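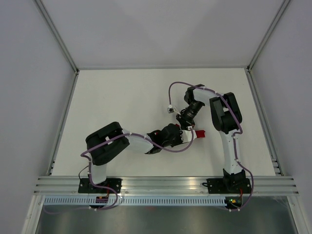 Figure 1. The two-arm cell at Dostel, with both grippers at a small red object.

Report of the company visit to Dostel
Project: Automation in small workshops
Written by Toon Groen
Visit date: 25 Nov 2021

1. Why we went

Our project group studies how a small company can begin with automation when it has no engineers of its own. In the first weeks we only read articles, and our teacher, Liesbeth Van Loon, told us that we should see a working place before we write our advice. She had contact with Dostel, which makes test cells for other firms, and they invited us to their open day.

2. The program of the day

We were received in the canteen and got a presentation of the company. Dostel has customers in the food and the textile sector. One of them is Peeters, a laundry that washes and folds 2,000 pieces in one shift. The folding there is still done by hand. Another customer, Hellel, packs spare parts and already uses automatic machines for this work. The speaker compared these two cases during the whole presentation, and I found this very useful. A spare part keeps its shape when you pick it up. A piece of cloth takes a new shape every time, so the machine can not repeat the same movement and expect the same result.

After the presentation we went in small groups to the hall. Each group had 275 seconds at every station, with a clock on the wall. This was too short for our questions, but we could come back in the afternoon.

3. The two-arm cell

For our project this was the most important station. The two arms are fixed on one aluminum beam at the front side of the table, and they reach from there over a white surface. I had expected arms standing opposite each other. The engineer explained that mounting them on the same beam makes it easier to keep the distance between them exact.

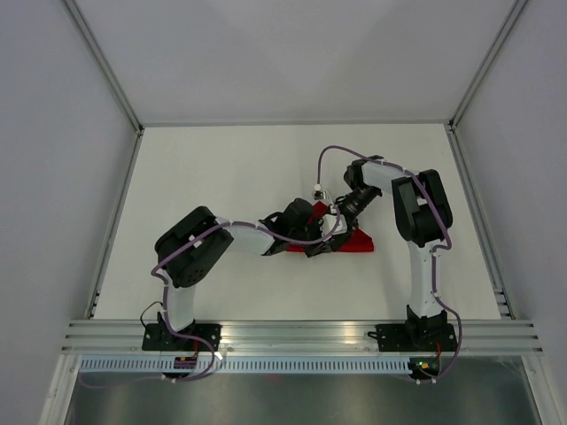

I asked why one arm is not enough. The answer was that one gripper can lift a cloth, but then the rest hangs down and nobody controls it. With a second gripper you can hold another point and decide where the fold will come. The difficulty is that the grippers must work very close to each other without a collision. The software has to check the position of both arms all the time, and for this reason they move slower than I thought before the visit.

We also spoke about the cables. They have to follow every movement of the arm, and if they are too short they pull on the connectors. If they are too long they can catch on something. In our first plan we did not write one word about cables, and this must be corrected.

4. What we take to our project

We will change three things. The chapter about costs must include the time for adjusting the cell, because at Dostel this took 2 weeks for a simple task. We will also separate hard products and soft products in our table. And we will remove the sentence that a robot can replace the folding table directly. In March we want to send our advice to Dostel and ask for their comments.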